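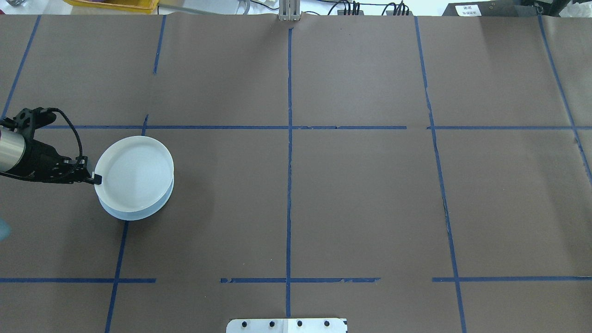

Zeroing a Hall probe before a field map

Quick version, for people who already have the magnet running and just want decent numbers. Gaussmeter manual has the long one.

What you need
Transverse Hall probe, zero gauss chamber, non-magnetic clamp (brass or plastic), a notebook. Move your phone. Move your keys too.

1. Warm up
Meter on, probe plugged in, leave it for 200 minutes if you can. Drift is worst early on. Magnet supply stays off.

2. Zero it
Slide the probe tip all the way into the chamber. Lowest range. Wait till the last digit quits wandering, then press zero. Don't hold the tip, your fingers warm it and the reading creeps. Still creeping after 7 minutes? Check the connector before you blame the probe.

3. Flip check
Clamp the probe in the gap, supply still off. Read the remanent field. Rotate the probe 180 degrees, read again. Same size, opposite sign — good. If not, half the sum of the two is your leftover offset. Write it down or go back to step 2.

4. Find the angle
Supply on, ramp slowly to nearly 300 mT. Tilt the probe a little each way and lock it at the maximum reading. Cosine error is small for a degree or two but it adds up accross a map.

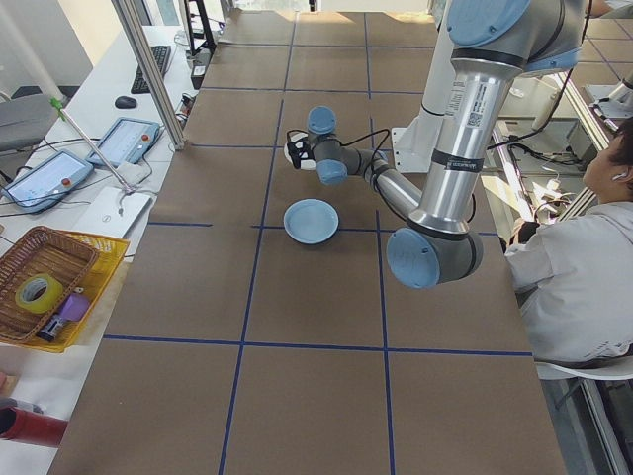 Ifeanyi Edet wrote in to say the flip check should be repeated at the end of the run as well, with the supply off again, and the two offsets compared. Agreed. If they differ by more than your error budget, the map drifted and you redo it.

5. Map
Always approach each point from the same side, backlash in the stage is real. Same with current: ramp up only, never overshoot and come back, or hysteresis gets you. Log temperature in every row.

6. Shut down
Ramp to zero, wait, then supply off. Cap back on the probe tip. The ceramic chips if you so much as look at it and teh replacement takes months.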